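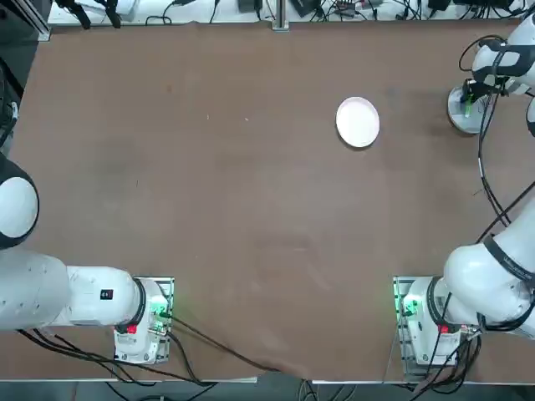

Keeping a kitchen tablet charged and working

A tablet propped on the counter picks up flour, steam and grease, and most charging trouble starts there.

Unplug the cable and look into the port with a flashlight. Lint packs down at the back and stops the plug from seating. Power the tablet off and loosen the lint with a dry wooden toothpick. Don't use a pin or a paper clip.

Wipe the screen with a cloth barely dampened with 70 percent alcohol. Keep sprays away from the speaker holes.

If the battery drops overnight, check which apps run in the background. Recipe apps with video are often the worst. My old Lusteo went from 90 percent to 40 between bedtime and breakfast until I turned off background refresh.

Keep the charger away from the stove and the sink. A six-foot cable usually reaches a safer outlet.

Paraskevi Moschos wrote in to ask about zip bags as splash covers. They work while you cook, but take the tablet out before you charge it.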